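# Clinov 56 Laptop Charging Trolley

The Clinov 56 is a lockable charging and storage trolley for schools, TAFEs and training centres that keep a shared set of laptops or tablets. It is made by Prulteck and sold in Australia through our Mullesden warehouse.

The number in the name is the number of devices it takes. Each one sits upright in its own slot with a divider on both sides. The slots suit laptops with screens up to 14 inches, and most protective cases fit if they don't have a carry handle moulded into the spine. If your cases do have a handle, ask us for the wide-slot insert before you order. It brings the capacity down, and it can't be fitted later without taking the shelves out.

## Charging

Devices charge from their own power adaptors. The adaptors live in the rear compartment, behind a separate door with a separate key, so students using the front don't have access to the mains side. Leads come through to the front on clips and stay put when a laptop is taken out.

The trolley charges in banks. A timer moves power from one bank to the next so the whole load can run from a single 10 amp outlet. You can set the changeover time on the panel inside the rear door. The factory setting is fine for most fleets, but older laptops with tired batteries do better on a longer cycle.

There is no data connection in this model. If you need to push updates while the laptops are shut away, look at the Clinov 56N, which adds a network switch on the top shelf.

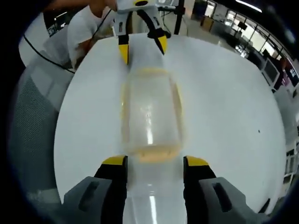

## Moving it around

Four castors, two with brakes. The castors roll well on carpet tile and vinyl and will go over a normal door strip. We don't recommend using the trolley on gravel or wet concrete between buildings – if your classrooms are spread out, two smaller trolleys are a better choice.

Loaded weight depends on what you put in it. Empty, it can be pushed by one adult. Full, plan on two for any ramp.

## Locks and keys

The front doors use a three-point lock. Two keys come with each trolley, and the key number is stamped on the barrel. Write it down when you unpack. Replacement keys are cut from that number and normally go out by post the next working day. Trolleys can be keyed alike on request at no extra cost, but only at the time of ordering.

## Price and ordering

- Clinov 56, standard: $3,672
- Wide-slot insert: $586
- Delivery to metro addresses: included
- Delivery to regional addresses: quoted by postcode

Prices include GST and apply to orders placed after 2020-02-22. Orders for the start of the second semester fill up early, and stock arriving in August is usually spoken for before it lands.

Assembly is limited to fitting the push handle and the castors. The tools are in the box.

## Spare parts

Dividers, cable clips, castors and door hinges are kept at Mullesden. The timer unit comes from Liepiņa and can take a few weeks if we are out.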